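4. Do words on walls change how people work?

4.1 The claim and where it comes from

Many firms put single words where their staff will see them. The usual choices are Courage, Care, Trust and a few others of the same family, painted in a corridor, printed on a mug or written on a board at the start of a shift. The practice is cheap, and those who sell it say that it changes behaviour. We looked for evidence of this in the four workplaces introduced in Section 2 (Grellari, Ellard, Alarcón and Goresero) and found much less than we had been led to expect.

Most of the writing in favour of value words leans on surveys in which staff are asked whether they know the firm's values and whether they feel proud to work there. People who say yes to the first tend to say yes to the second. This is weak support. Someone who likes the job may well pay more attention to what the firm puts in front of them, and someone who is about to leave may have stopped reading the walls months ago. The surveys can't tell these cases apart, and few of the reports we read admit that there is a problem.

4.2 Setting and measures

All four sites do close work at benches or desks, and the words were placed within sight of where people sat or stood. Lighting and wall colour differed between sites, as did the amount of other printed matter competing for attention. Safety notices, rotas and canteen menus were left as they were. 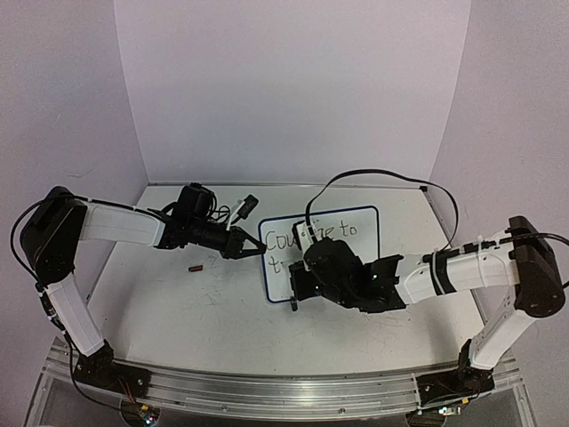 Figure 4. White tabletop with pale panels at the back and sides.

We used two measures. The first was recall: staff were asked, away from the work area, to name the word on display. The second was the number of times in a week that a person raised a problem with a supervisor without being asked, taken from the ordinary shift logs. We chose the second because Courage, when managers were pressed to say what they meant by it, nearly always came down to speaking up. It is a crude measure. A quiet week may mean that people are afraid, or that very little went wrong.

In all, 542 people gave at least one usable answer. The displays stayed up for 20 weeks at each site, a good deal longer than the trials usually quoted by consultants, several of which end while the paint is still new and the managers are still talking about it.

4.3 Results

Recall was high in the opening weeks and then fell at every site. Ellard kept it up longest, probably through its habit of reading the word aloud at handover. At Goresero many staff named a word from an earlier campaign that had been taken down before our study began. We don't know what to make of this, except that remembering a word and being moved by it are plainly different things.

Handwritten words were remembered slightly better than printed ones. We were tempted to make something of the result, and it has been picked up with some excitement by colleagues who heard an early version of this paper.
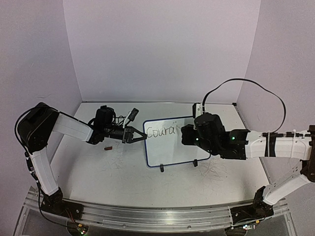
The difference was small, however, and it rests largely on Alarcón, where the handwritten word was changed every 5 weeks and the printed one was left alone. Change by itself could explain the whole effect. Until someone varies the hand and the wording separately, we would ask readers not to cite us as having shown that handwriting matters.

On the second measure there is little to report. The rate at which people raised problems rose at Grellari and fell at Ellard. In the other two it wandered up and down without any clear direction. The rise at Grellari began in October, before the words went up, and coincided with a new supervisor on the late shift. Managers there were nonetheless sure that the words had done it, and one internal newsletter had already said so in print.

We also checked whether people who recalled the word correctly were more likely to raise problems. They were, but the link vanished once length of service was taken into account. Older hands knew the word and spoke up more often. They had spoken up more often before the study too, as the earlier logs show.

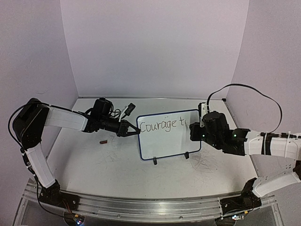
4.4 Limits

Four sites are too few to rule out a small effect, and the logs were kept by people with other things to do. Some shifts at Goresero recorded no problems for weeks on end, which we find hard to believe. We had no site without a display of any kind, as no firm we approached would agree to go without one. A proper comparison would need such a site, and it would need the managers not to know which weeks were being counted.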